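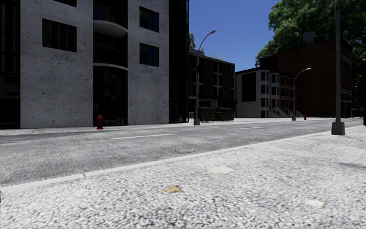
Last modified: 2018-08-06

Replacing the chain and checking the sprockets on a hub-geared city bike

This page covers the Gruston city models with an internally geared rear hub and a single front chainring. It also applies to the older Bresitz frames, which use the same dropouts. Bikes with a derailleur need a different procedure for chain length, and bikes with a coaster brake need one extra step, noted below.

Allow an hour for the first attempt. The work can be done with the bike upside down on its saddle and handlebars, but a repair stand is easier on the shifter cable.

Tools and parts

Chain checker or steel ruler marked in inches
Chain breaker
15 mm wrench, preferably two
Small flat screwdriver
Stiff brush, rags, degreaser
Chain oil
New 1/8 inch chain with connecting link

Check the width stamped on the sprocket or printed in the owner's booklet before buying. A 3/32 inch chain will not sit down on a 1/8 inch sprocket. A 1/8 inch chain will run on a 3/32 inch sprocket, with a little more noise.

Measuring wear

Each full link of a bicycle chain is one inch long, measured from pin to pin. Place the zero mark of the ruler at the center of one pin and read the position of the pin at 12 inches. Keep the chain under light tension while measuring.

At 12 inches exactly, the chain is new or close to it. At 12 1/16 inches, replace it. At 12 1/8 inches or more, replace the chain and expect to replace the rear sprocket as well. Measure at several places, as wear is seldom even along the whole length.

Barbara Krajewska kept a log for her own bike and changed the first chain at 3,117 km. The bike was stored outdoors under a roof and the chain was oiled every few weeks in summer. A full chain case would have stretched that figure considerably. Do not use it as a service interval – measure.

Removing the old chain

1. Shift to the gear in which the cable is slack. On most three-speed hubs this is the highest gear. On hubs with 7 gears it is normally first, but check the hub maker's sheet.

2. Disconnect the shifter cable at the hub. Note how many threads show at the adjuster, or put a piece of tape on it, so that it can go back to the same position.

3. On coaster brake bikes, undo the bolt that holds the brake arm to the left chainstay. Keep the bolt, nut and clip together.

4. Loosen both axle nuts by two turns. Slide the wheel forward in the dropouts until the chain hangs loose.

5. Find the connecting link. Push the spring clip off with the flat screwdriver, working from the open end toward the closed end. Hold a rag over the clip, which tends to fly. If the chain has no connecting link, push out any pin with the chain breaker.

6. Pull the chain out and lay it flat on newspaper. Do not throw it away yet.

Checking the sprockets

Clean the rear sprocket and the chainring with degreaser and the brush. Keep the degreaser away from the hub bearings; spray it on the brush and not on the hub.

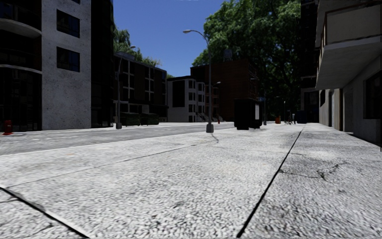 Compare the two sides of each tooth. On a good sprocket they are close to symmetrical. On a worn one the driven side is hollowed out and the tip leans over like a hook. Run a fingernail down the driven side as a second check. A ridge you can feel means the sprocket should go.

The rear sprocket on these hubs is held by a round snap ring. Pry the ring off with the flat screwdriver, lift the sprocket, and note which way the dish faces. Many sprockets are dished by a few millimeters and can be fitted either way, but only one of them gives a straight chain line. The replacement must have the same number of notches on the inside as the old one.

Chainrings last longer. If the chainring is riveted to the crank, as on the basic Gruston models, the crank and ring are replaced as one piece.

Cutting the new chain to length

Lay the new chain next to the old one and match them link by link. Do not match by total length – the old chain is longer through wear and the new one may come out a link short.

If the old chain is missing, set the wheel one third of the way back in the dropouts, wrap the new chain around both sprockets and mark the first link that reaches. Cut so that both ends are inner links. The connecting link supplies the outer plates.

Fitting

1. Feed the chain around the rear sprocket and the chainring, inside the chain guard if there is one.

2. Join the ends with the connecting link. Put the outer plate on and slide the spring clip into the grooves. The closed end of the clip must point in the direction the chain travels on its upper run, toward the chainring.

3. Pull the wheel back until the chain is snug. Snug the right nut first, center the rim between the chainstays, then tighten the left nut.

4. Turn the cranks slowly and find the tightest point. At that point the chain should move up and down 10 to 15 mm midway between the sprockets. Adjust if needed.

5. Tighten both axle nuts fully. Refit the brake arm bolt and the shifter cable.

6. Check the gear adjustment against the marks on the hub, then check the rear brake before riding. Moving the wheel also moves the rim relative to the brake pads.

Oiling

A new chain comes with factory grease. Leave it on for the first few rides and wipe only the outside. After that, put one drop of oil on each roller, turn the cranks for a minute and wipe off everything on the surface.

Corrections

The direction of the spring clip was wrong in the first version of this page. Thanks to Shota Kinoshita for pointing it out. The section on Pridisen hubs has been moved to its own page and will be revised in September.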